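Progress report to Staniforth, second reporting period
Project: Skurnar hand-tracked teleoperation
Prepared by Florencia Saavedra
July 6, 2019

You asked for a short report with the fault up front, so I will start with the fault.

In the second week of the period the arm moved when the operator had not asked it to. It was holding a tray over the bench at the time. The wrist turned hard to one side, the tray hit the fixture, and the arm kept pushing until Uthai Klinhom pressed the stop. The fixture is bent and one finger of the gripper is cracked. Uthai was outside the reach of the arm, as the rules require, and was not hurt. I would still call it a safety matter, and I disagree with the first draft of the incident note, which called it a "tracking artifact."

The tracking works from printed markers on small cubes, one strapped to the back of each hand. The overhead camera finds the faces it can see and works out where the hand is and which way it points. When the hands come close together, the software has twice taken a face on one cube for a face on the other. For that moment it believes the hand has jumped, and it passes the jump along to the arm. There was supposed to be a limit on how fast a command could change. Murdo Drummond found that the limit had been switched off during tuning and never switched back on. 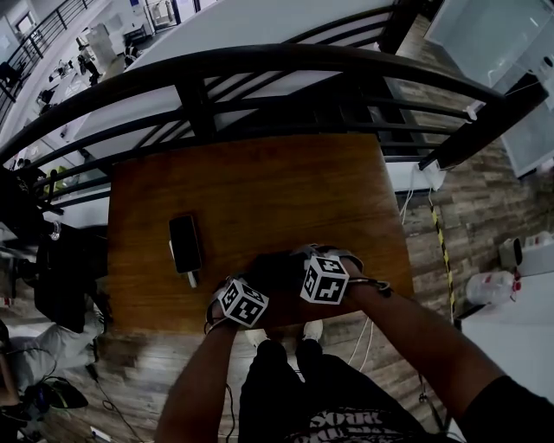
Hand Tracking Group, Niver Laboratory

Since the incident we have run the hand side only, with the arm powered down. Operators wear the gloves and cubes at the table and bring their hands together on purpose, and the log is checked for jumps afterward. We have 167 recorded trials. Two of them show the same swap. I have seen that number described in a team message as "nearly solved." It is not close to solved. Both swaps came with the hands low over the near side of the table, where operators naturally rest them, and most of the other trials were done further out. The honest rate for normal working posture is something we do not yet know.

The supplier's view should be read with care. Cosard says the marker library rejects bad matches and that our lighting must be at fault. Selma Trajkovski repeated the trials with the room lights changed and could not make the problem better or worse. Cosard has not sent the test data behind its claim. I asked for it again last week.

What has been done:
The rate limit is back on, and the arm program now refuses to start without it.
A lost or doubtful marker now freezes the arm in place. Before, it carried on from the last guess.
The two cubes will get separate marker sets. The new prints are ordered but not fitted.

What has not been done:
The glove cable is still the old one. Baldur Skov thinks a tug on it can shift the cube on its strap. He may be right, and we have no test that would tell us.
The freeze has been tried in simulation only. I do not count that as tested.
The written procedure still says two people must be present but does not say who watches the arm and who watches the screen. On the day, both were watching the screen.

Spending is within plan apart from the gripper repair, quoted at $700, which we propose to take from the travel line. Please confirm that you accept this.

The original schedule had the arm handling trays under hand control by the end of this period. That did not happen. The revised plan circulated by the team puts it in September. I would not put my name to that date until the new cubes have been through the full set of close-hand trials, with most of them done at the near side of the table, and the freeze has been shown to work on the real arm with nothing in the gripper. Until then the arm stays off during operator sessions.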